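Teleop demos for laundry: does the operator matter more than the count?

ferimberg_dad
We're up to 771 demos of hanging clothes on a rail, all by remote control, two arms. The policy still fumbles jeans. My lead says collect more. I say we've got plenty and half of them are junk. Anybody been through this?

tolliver9
More data never hurt anyone. Shirts generalize fine, jeans are just heavy. Keep going.

ferimberg_dad
"Never hurt anyone" is what the Gireck sales guy told us too. I replayed 10 jeans episodes on Wednesday, and in 5 of them the operator stops dead before the handoff, hunting for a decent view. The policy now stops dead in the same spot. So it did learn something.
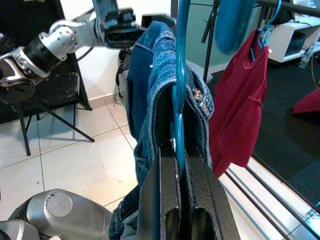 What bugs me is that we score an episode as good if the clothes end up on the rail. Nothing about how they got there. One guy regrasps twice, another swings wide, and it all goes into the same bucket – then we act surprised when the arm can't make up its mind.

kinesthetic_kat
Ditch the remote and move the arms by hand. You feel the weight of the denim and you don't get those pauses.

ferimberg_dad
With two arms? You need two people, and then they're in every camera view. Tried it in June. I don't buy it for cloth.

kinesthetic_kat
Leader arms then. Plenty of folks run them without a second person. Sounds like you tried it once and quit.

ferimberg_dad
Fair, it was one afternoon. I'd still want to see numbers on jeans before I spend another.

y_arango
Yeison Arango here, I train operators for a shop that uses Ccori rigs. Cut the hesitating episodes, have one person redo them with a fixed grasp point, retrain, compare. Don't touch the shirts.

tolliver9
Or you throw out the recoveries and it falls apart the first time a grasp slips.

y_arango
A pause isn't a recovery. Keep the slips, drop the pauses.

ferimberg_dad
OK, that one I can test. Will post the before and after, good or bad.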